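Filed under: Short Fiction, Yarns
4 min read

The Dell from Garnby

Mum rang on a night in October to say Uncle Severin's computer was mine if I wanted it, and before I'd worked out whether I did, it was in my boot. Forty-three kilos of books would've been easier on my back (I'm guessing, I've never weighed my books).

Severin Aebischer kept the accounts at Hämmerli for 14 years, and he wrote on the side. Stories, we thought. Maybe a whole novel! He'd never show us a page of it, and he wouldn't have a bar of the internet either, so whatever he'd written was in that tower or it was nowhere.

I pressed the button. The fans came on like a hairdryer, and then nothing – black screen, no beep. So I rang Eun-seong Hong, who fixes things for half of Garnby, and she said bring it over, and bring biscuits. 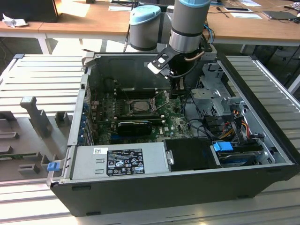 On its side with the cover off.

I'd never looked inside a computer before. It was green in there, like a paddock seen from a plane, with the silver square of the processor sitting near the middle and the name DELL printed on the board in case you got lost. I said it was prettier than I'd expected. Eun-seong said everyone says that and then they put their thumb on something.

"Did he ever change anything in here?" she asked.

I said he changed his curtains once, in all the time I knew him.

"Well, somebody's had a go at it," she said, and leaned in closer to the socket. 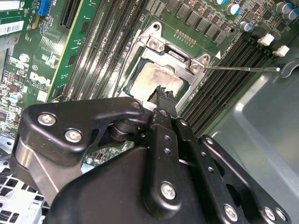
Old paste, dried pale across the top of the processor.

I had a sudden picture of him at the kitchen table in his good cardigan, with the lamp pulled down and a library book propped open against the teapot, spreading that stuff around with a butter knife. He'd have hated to ask for help. I ate two biscuits straight off and didn't say anything for a bit.

Eun-seong talked the whole way through, bless her. Her theory was that the chip wasn't sitting right, and if it wasn't that it was the memory, and if it wasn't that we'd have another cuppa.

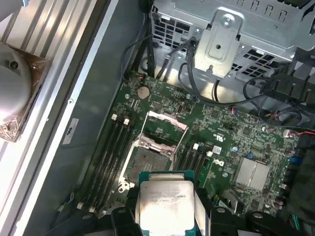

Last updated: March 16, 2025

With the plate standing up and the chip clear of its socket, all you could see underneath was a dark grey square with a texture to it, like very fine corduroy. I wanted to touch it. I kept my hands in my pockets.

"That's where all the talking gets done," Eun-seong said.

I thought about Severin, who hardly talked at all, and who had left us 622 Christmas-card envelopes, addressed and empty, in a Wondix shoebox.

We got it going well after dark. There was one folder on the desktop, called Garnby, and one file in it, and I made Eun-seong open it because I couldn't. She read the first line to herself and pushed her glasses up.

"It's about your mum," she said. "Put the kettle on."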